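Vasley is bringing back its lined rain boot, and I've had a pair by my back door for 2 weeks

If you missed out on the Vasley winter boot last year, good news! It goes back on sale in September, and this time there's a wide-calf version to go with the regular one. I know a lot of you wrote to me about that (I have calves built for hauling feed sacks, so I was right there with you).

The big change is the lining. Last year's was glued in all the way down and took forever to dry. The new one pulls out like a sock, so you can hang it up overnight and wear the boot with a thin liner in the meantime. Eun-seong Nam, the designer at Vasley, told me they went through 9 linings before settling on this one, and that the early ones bunched up under the heel. Mine hasn't bunched yet, and I've been up and down the same muddy bank with the dog every single morning.

They've also moved the buckle to the outside of the leg and added 4 new half sizes, mostly at the small end. Colors are dark green, navy, and a rusty brown that I like a lot more than I thought I would. The brown only comes in regular width for now, which is a shame, and I said so.

A few gripes while I'm at it. The pull tab at the back is still too short for gloved fingers. The sole is grippy on wet grass but picks up small gravel like crazy, so keep an old screwdriver handy. And they run long! I'm usually between sizes and went down, and I still have room for a thick sock.

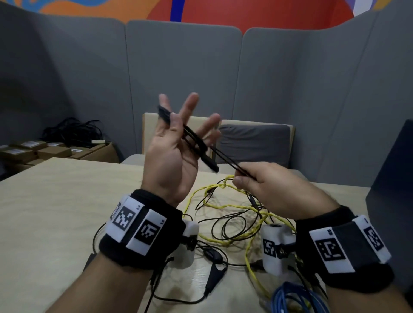 Price is the other thing everybody asks about. Vasley is adding $15 for the removable lining, and spare linings will be sold separately, though they wouldn't give me a figure yet. Aslak Wallin, who runs the boot counter at Stallberg, says his first delivery will be small and mostly green, with the wide calf coming a little later. He's keeping a list at the register if you want your name on it, and he'll let you try both widths on with your own socks.

Last year's unlined pair stays in the range at the old price. If you already own those, the new linings won't fit them. I tried, and got my foot stuck halfway down for about 15 minutes.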